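The paper and the thread

I went to see the folk textile show at the Clistmont in December, on the last afternoon I had free before the end of the year. I had been meaning to go since it opened. The building is a former grain office two streets up from the river, and the exhibition takes up the ground floor and a long room at the back that used to be for weighing.

The show is called Household Thread. It is made up of embroidered cloths, most of them towels, table runners and pillow covers, lent by families in and near Lodis. Very few of them were made to be looked at by strangers. They were made for weddings, for kitchens, for the shelf over the stove, and then they were folded and put in drawers.

Lăcrămioara Toma put the selection together. She used to teach drawing and has been collecting patterns on squared paper for a long time, and the best part of the exhibition, for me, was that she hung the paper next to the cloth. You get the pattern in pencil or colored ink, with the corrections, and then the finished towel beside it. In a few cases the maker changed her mind halfway and the cloth does not match the drawing. One runner starts out with a border of oak leaves and switches to plain diamonds for the last third. The label says only that the maker finished it the winter after her daughter moved out.
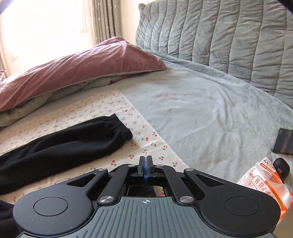 I wish more of the labels were like that. Several give the stitch, the thread and the village and stop there. I know that is how museums do it, but when the lender is still alive and lives half an hour away, a sentence or two more would not hurt.

The weighing room has the newer work. There are 16 pieces in it, all made in the past few years by people who learned at the evening workshop in Atinga. I liked two of these a lot. The first is by Nhyira Bonsu, a wall hanging in dark red and undyed linen with rows of small birds, no two facing quite the same way. She has left the back visible by hanging it away from the wall, so you can walk behind it and see the knots. The second is by Thoa Ông and is very small, not much bigger than a postcard. It shows a staircase. I stood in front of it for longer than I expected to and I still can't say exactly why it works. I think it is the gray she used for the shadow under each step, which is made of two threads twisted together.

The others in that room are more mixed. A couple of them feel like exercises, where the person has learned a stitch and wanted to use it everywhere. That is fine in a workshop, less so on a wall with a spotlight on it. And the lighting in general needs work. The old cloths have to be kept dim, I understand that, but the dimness carries over into the weighing room, where it isn't needed, and by four o'clock I was leaning in to see anything at all.

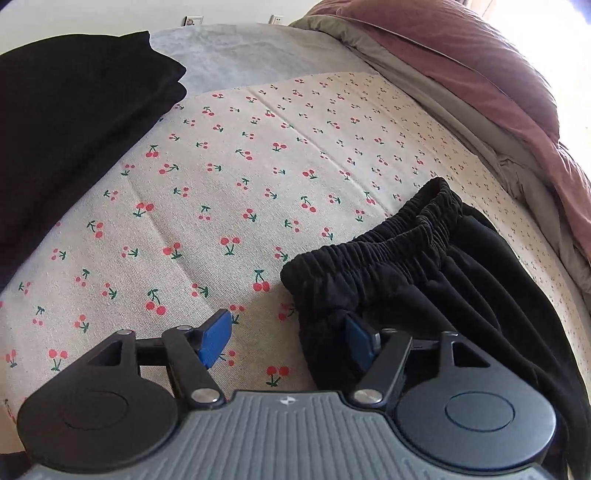 I caught the end of a talk by Moushumi Saha, who repairs textiles for a living and has done some of the work on the older loans. She spoke for half an hour without notes. Her main point was that most damage is done by folding. A cloth folded along the same line for fifty years will break along that line, however clean and dark the drawer is. She rolls everything around a tube with tissue in between, and she told us to refold at home in a different place each time if we had no room for tubes. Someone asked about ironing. She said to stop ironing the old ones - full stop - and there was some muttering from the row behind me.

Afterward I bought the catalog, which was printed by Ovireck in a run of 1,000. It is a decent job. The photographs of the patterns are sharp enough that you could work from them if you wanted to, and Hanan Ghanem has written a good essay on borders and how they traveled from one valley to the next. The color on the reds is slightly too orange compared with the real things. My copy also has page 8 bound in slightly crooked, and I didn't notice until I got home.

The show stays up through February, and then part of it goes on to Atinga, without the oldest towels, which are going back to their owners. If you only have time for one room, see the front one, and start on the left-hand wall with the pencil patterns. The coat racks are at the back, past the weighing room, and the café closes at 2.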